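What the league table leaves out: notes for the supporters' evening

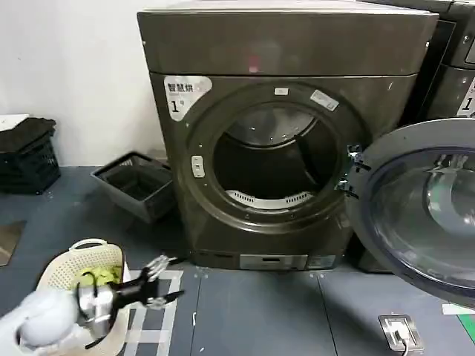 19 February 2019
Nazareno De Luca

Start without a slide. Ask who in the room watched Brekdale win the title in June. Most hands will go up. Then ask who watched them in the autumn, when they were ninth. Fewer hands. Wait for someone to claim they were there in the rain at Brøndum. Someone always was. Let them have it.

Opening point. We talk about champions as if the thing was settled from the first whistle. Read out the two newspaper headlines, both from the same paper, both by the same man. The October one says Brekdale are finished. The June one says we should all have seen it coming. He still has his job, and good for him.

Move on to the goals. Brekdale scored fewer than Skimier, who came third, and everyone at Skimier will tell you so before you've got your coat off. What Brekdale did was stop giving the ball away in their own half. It's a dull thing to be good at. You can't put it on a mug.

(If the clicker works, show the pass map now. If it doesn't, draw a box on the flip chart and wave at it.)

The Brøndum match. Lost 2-1, and deservedly. I was behind the goal with a pie that had given up before we did. Watch the full-backs in the second half — they stop bombing forward and start tucking in when we have the ball. The whole away end was shouting at them to get up the pitch. I was shouting it too, quite loudly. They carried on ignoring us for the rest of the season and won the league.

Pause here for the Skimier people to say something about the referee.

Money. Keep this short, they'll be wanting the bar. Rellus had the biggest squad in the division and used nearly all of it, often in the same month. Their manager called it rotation. By spring the left side of their defence was meeting for the first time in the tunnel. Brekdale picked more or less the same eleven, which looked brave when they won and stubborn when they lost. Same team sheet, different adjective.

Crowd. The autumn low was 1684 for a midweek game against a side from the wrong end of the table. Say the number slowly. On title day you couldn't get into the car park, and I met a man in a scarf with the fold lines still in it who explained the offside trap to me. He was mostly right.

A word about the goalkeeper, who was dropped after 14 matches and came back at the end because his replacement hurt a thumb. He kept the clean sheet on the last day. I've heard this told as a story about patience. He told the local radio he'd spent the winter looking for another club.

So what do we watch for this season? Three things, and I'd like to be held to them. Where the full-backs stand when we have the ball. Whether the midfield turns or plays it back. How long the manager sits down for, because when he sits we're usually winning.

Don't get drawn into predictions. If pushed, say second and change the subject to the new turnstiles, which will use up ten minutes by themselves.

Questions. Repeat each one for the back row. The raffle is straight after, and I haven't got the tickets — ask at the door.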